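Print this page | E-mail this page

Learning Center for Young Readers

How People Show Robots What to Do

Tuesday, January 17, 2023
By Valbona Petek, Education Office, Hastari Institute

Think about how you learned to tie your shoes. Someone may have explained it in words, but words were probably not enough. It is more likely that a parent or an older sister sat beside you and made the loops slowly while you watched. After that, you tried it with your own hands, perhaps with another pair of hands guiding yours.

Many robots learn in a similar way. A person shows the robot a task, and the robot keeps a record of what was shown. Engineers call this "learning from demonstration." A demonstration is simply a time when someone shows how a thing is done.

This page explains two ways of giving a robot a demonstration. It also explains why a simple job, such as picking up a small block, can take a robot a great deal of practice.

Why not just write instructions?

For many years, people told robots what to do by writing long lists of instructions. A list might say: move forward, go down, close the gripper, go up. A gripper is the part of the robot that holds things. It often has two fingers that open and close.

Lists of this kind work very well in some factories, where each part arrives in exactly the same place. A kitchen or a classroom is different. Things are moved all day long. If a block is turned a little to one side, a robot that only follows a list may close its fingers on nothing.

Now think of all the objects you might find on one table. Some are flat and some are tall. Some are dark and some let light pass through them, so that you can see the table underneath. Writing a separate instruction for each object in each possible position would take far too long. Showing is often faster. 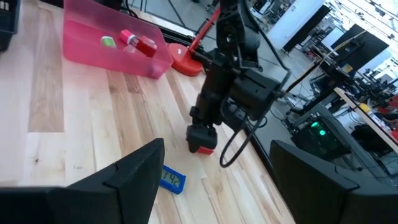

The first way to show a robot a task is to guide it by hand. The teacher holds the robot's arm and moves it gently through the job. The arm has a motor at each joint, and during this kind of lesson the motors are set so that they do not push back. Small sensors in the joints measure how far each one bends. The robot saves these measurements many times every second.

Guiding by hand feels natural, and most people can learn it in one afternoon. It has one difficulty. The teacher's own hands and sleeves can get in front of the robot's cameras, and the robot will not have those hands in view later, when it works alone.

The second way is remote control. Engineers have a long word for it, "teleoperation," which means working something from a distance. The distance may be very small. The teacher may be in the next chair.

At the Hastari Institute, the teacher uses a set of controls called Griken. Griken is made of two light arms with handles. When the teacher moves the left handle, the robot's left arm moves the same way. When the teacher squeezes the handle, the gripper closes. The right handle works the right arm.

What the robot records

During a demonstration, the robot saves two kinds of information together. The first kind is about movement: where each joint is, and how far each gripper is open. The second kind is pictures from cameras.

One camera may look down at the whole table. Others are mounted near the robot's wrists, close to the grippers. A wrist camera travels with the arm, and it gives a near view of whatever the fingers are holding. When the arm moves quickly, the background in that picture can turn into soft stripes, while the object in the grip stays much clearer. You can test this yourself. Hold a pencil in front of your face and turn your whole body slowly to one side, keeping your eyes on the pencil.
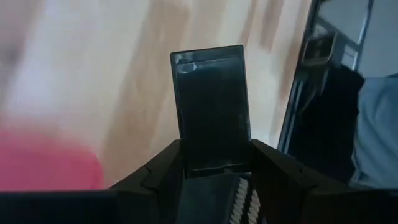
How many times must a robot be shown?

A person can often learn a new game after seeing it once or twice. A robot usually needs more help than that. Our tabletop project, which is named Idia, began in November. For the first task, the teachers gave 106 demonstrations. For the second task, which uses both arms, they gave 183.

Gorazd Perić is one of the teachers on the project. He was asked what he finds most difficult. "Going slowly," he said. "My hands know how to pick up a block, and they want to hurry. If I hurry, the lesson is a poor one."

He also explained that the objects must not always be set out in the same way. If a cube were always in one corner, the robot might learn to reach for the corner and never learn to look for the cube. For this reason the teachers move things between lessons. They turn them and trade their places - and sometimes they leave extra objects on the table that have no part in the job at all.
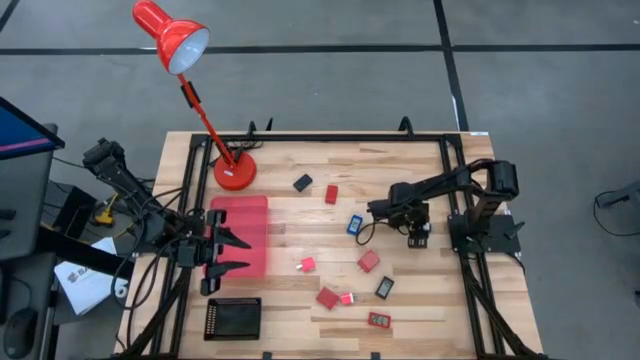
Two arms must also learn to share a table. Each arm has an area it can reach easily, and in the middle there is an area that both can reach. A teacher has to plan which arm will go there first and where the other one will wait. You do the same thing when you and a friend reach for the same box of crayons.

After the demonstrations are finished, a computer studies the records. It looks for patterns that connect what the cameras saw with how the arms moved. Then the robot tries the task without a teacher at the controls. If it makes a mistake, the teachers may give more demonstrations of the part that went wrong.

Try it at home or in class

You will need a partner, a blindfold and a few blocks or other small, soft or blunt objects. An adult should be nearby.

1. One person is the robot and wears the blindfold. The other person is the teacher.
2. The teacher gently guides the robot's hand to a block, then to a new place on the table.
3. Do this five times.
4. Put the block back where it started. The robot now tries without help.
5. Move the block a little to one side and let the robot try again.

Talk about what changed between step 4 and step 5. What would your robot need in order to find the block?

Words to know

Demonstration: showing how something is done.
Gripper: the part of a robot that holds objects.
Joint: a place where an arm bends or turns.
Sensor: a part that measures something, such as how far a joint has bent.
Teleoperation: controlling a machine from a distance.

Print this page | E-mail this page

This website uses cookies to remember your reading settings. By continuing to use the site, you agree to our use of cookies.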